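Stosura Linen Service: Frequently Asked Questions

Who can sign up?
Any restaurant, salon, clinic or guest house inside our delivery area. We also take private households if they order at least one full bag per visit. Enter your zip code on the Areas page to see if we come to your street.

How often do you deliver?
Most customers are on a weekly route. Busy kitchens can ask for two visits a week. Drivers start at 6 a.m., and you can leave us a key or a door code if you open later than that.

Is there a minimum order?
Business accounts start at 200 pieces a month. Napkins, towels and aprons all count as one piece each. Tablecloths count as three.

Can I rent linens, or do I have to own them?
Both are fine. Rental stock comes in white, gray and navy. If you own your linens, we sew a small tag into one corner so they come back to you — please tell us before the first pickup if you don't want tags.

What about stains?
We treat oil, wine, coffee and most makeup at no charge. Hair dye and bleach marks usually can't be removed. Rental pieces with permanent damage are billed at the rate in your contract.

How are things folded?
Hand towels are folded in thirds and bath towels in quarters unless you ask for something else.

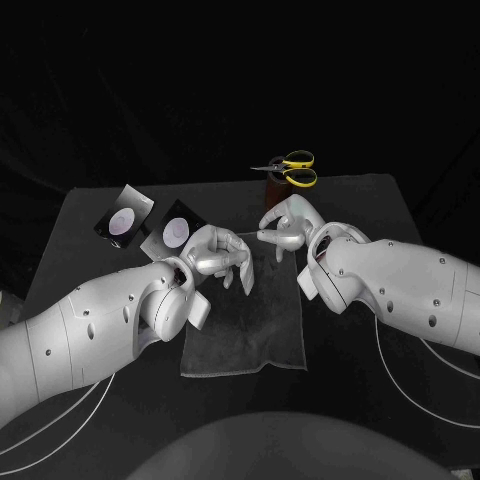
Napkins come flat, in bundles tied with paper tape. You can change your folding choice once a month from the account page, and the change applies from the next delivery.

Do you use scented detergent?
No. Clinics and salons asked us to drop it, and now every load is washed without scent.

Can I pause my account?
Yes, for up to 13 weeks a year. Many customers do this in August. Send us a note three business days before your next visit or that delivery will be billed.

I used to be with Dinota. Is my account still good?
Yes. Dinota accounts moved to Stosura with the same prices and the same pickup times. Your old customer number works when you log in, but you will need to set a new password.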